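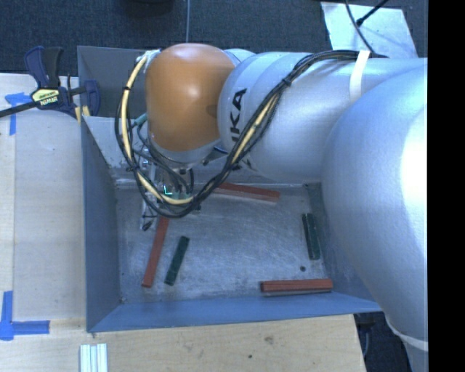 About the Skirkura Language Program

Small program, evening and daytime classes, Tritville. We teach Lithuanian and Mandarin, plus a reading seminar in translated fiction that changes every term. Two full-time teachers, a handful of part-timers in the busy months.

Who teaches here

Xiaoqing Ding — Mandarin, all levels, and the translation workshop. Her doctoral work was on letters and diaries by women in port cities, and how much gets lost when a polite phrase is put into plain English. Still writes on that when there's time. Teaches the beginner section herself every fall, no exceptions. Office hours before class, door open, bring your drafts.

Rodel Marquez — comparative literature, the reading seminar, advising. Came to us from high school teaching. Interested in short stories, unreliable narrators, anything with a bad translation history. Currently putting together an anthology of student translations. He also handles placement, so if you're not sure of your level write to him first.

Lithuanian is taught by our part-time staff out of the Žukauskas reading room, second floor, left at the stairs. The room has the dictionaries and most of the poetry. Please don't take the dictionaries home.

Classes

Language sections meet 2 evenings a week. The reading seminar meets once, and it runs long. Expect 3 books a term and a short paper on each, 500 words, typed. Papers can be in English or in the language your studying. Nobody gets graded on accent.

We had 37 students last term across everything. Sections stay small and we'd like to keep it that way, so the beginner ones fill early.

The translation workshop is by application. Send one page of something you've translated, with the original. Rough is fine. Poems are fine, but tell us if you kept the line breaks on purpose.

The Plosolar readings

Every February students and teachers read new translations out loud, original first and then the English. Open to the public. Coffee after. If you want to read, sign up with Xiaoqing by the end of January, and keep it under ten minutes please — last year went very late.

Applying

Fall and spring entry. Fill in the form, list any languages you already read (even a little), and say which section you want. Placement is a short conversation plus a page of reading, no prep needed. We try to anwser everyone within two weeks.

Auditors welcome in the reading seminar if there's a chair. Ask Rodel.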